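Search the forum Search Advanced search

Bathroom tidy set: when do you close an episode?

d_sethi
We're partway through the Flanditz bathroom collection and I need a ruling on episode boundaries before we go further. Current count is 1,909 accepted demos against a target of 2,538. The instruction string is "pick up the towel and put it in the basket". Operators are splitting it two ways. Group A moves the basket first, sets it down near the towel, then grasps the towel. Group B leaves the basket wherever the reset put it and carries the towel over. Both end in the same state. Mean episode length differs enough that I can pick the operator from the histogram.

Do I relabel, split, or leave it alone?

braltamham_ops
Leave it alone. Two modes for one instruction is normal and any decent policy head will cope with it. If you prune to one strategy you get a model that falls over the first time the basket starts out of reach.

fotini_z
Disagree. It will cope if the modes are balanced and the start states overlap. From what Daniyal describes, the strategy is correlated with the operator, and operators are correlated with shift, so with lighting as well. The model can learn "morning light, move basket". We had precisely that on the Miltitz kitchen data and ended up throwing out a good chunk of it.

I'd split at the basket release. Two segments, two strings, keep the parent episode ID on both.

d_sethi
Grab from a Group A episode, head view, so we're all arguing over the same thing.
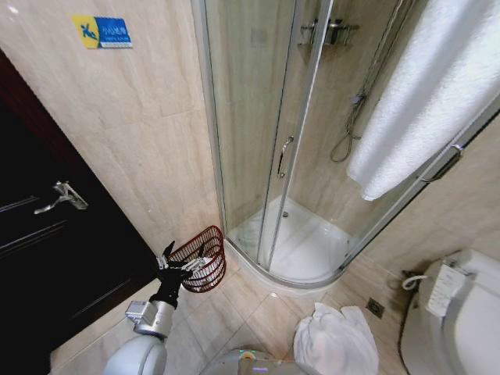
Group A, basket segment. Towel still on the floor by the shower base.

Under Fotini's scheme the boundary would fall once the hand is clear of the basket. My problem is choosing that point consistently. In a still like this one I can't tell you whether the basket is being put down or lifted, and an annotator working from sparse keyframes will have the same trouble.

alaric_w
Don't annotate it from keyframes then. You've got finger joint positions logged, so threshold on aperture and wrist velocity and let the script propose the cut. A person checks the proposal in the viewer. On our last set we hand-checked 100 proposals before trusting it on the remainder, and the misses were nearly all re-grasps.

Separate issue, and it's a bigger one in my view. Look at where the towels are. One's over the shower glass and one's on the floor. "The towel" is ambiguous in your string. I'd want "the towel on the floor" or you'll be teaching it to favour whichever white thing is lower.

braltamham_ops
The string is fine. People don't say "the towel on the floor" when they want a room tidied. If you overspecify the language in training you pay for it at deployment.

alaric_w
You can paraphrase afterwards. You can't recover a referent that was never recorded. Write the specific one at collection time and generate the loose ones from it.

seonmi.kwak
Agree with Alaric on the referent. The mesh basket deserves a thought too. With an open grid you see the tiles through it, and in that grab there's something white behind or inside the mesh that I couldn't label with any confidence. If you're running automatic segmentation for the object tracks, expect the basket mask to flicker. We programmed a fixed-colour marker check for ours and it still dropped out against light tile.

d_sethi
Masks are on. They flicker. I've been ignoring it as the masks only feed the QA dashboard and don't go to training.

fotini_z
What colour space are you thresholding in? Beige on beige on white is a miserable room for it. At least the basket is red-brown.

d_sethi
HSV. Yes, it's miserable.

minami_rig
Practical point from the operator side. Group A operators aren't being creative, they're avoiding a long carry with a towel hanging off the fingers. A dragging corner gets the episode rejected under the current rubric. If you want more of Group B, relax that rejection rule. No amount of relabelling will change the incentive.

braltamham_ops
^ This is the actual cause. Fix the rubric first.

d_sethi
Fair. I've checked with Mal-soon Nam, who owns the rubric, and the drag rule was brought over from the folding task. It comes off from 24th September. Plan as it stands:

- drag rule removed, snagging on fixtures is still a reject
- cuts proposed from finger aperture and wrist velocity, 100 checked by hand
- string becomes "pick up the towel on the floor and put it in the basket", paraphrases generated later
- basket start position randomised at reset, both strategies allowed

fotini_z
I'd still cap Group A per operator. Otherwise fine.

braltamham_ops
I wouldn't cap it. Weight it in the sampler, that way you can change your mind.

alaric_w
Per-operator cap only makes sense if you were stopping at 2,000. With the full target you've room to weight.

d_sethi
Weighting it is. Will post the cut script once the re-grasp handling is less embarrassing.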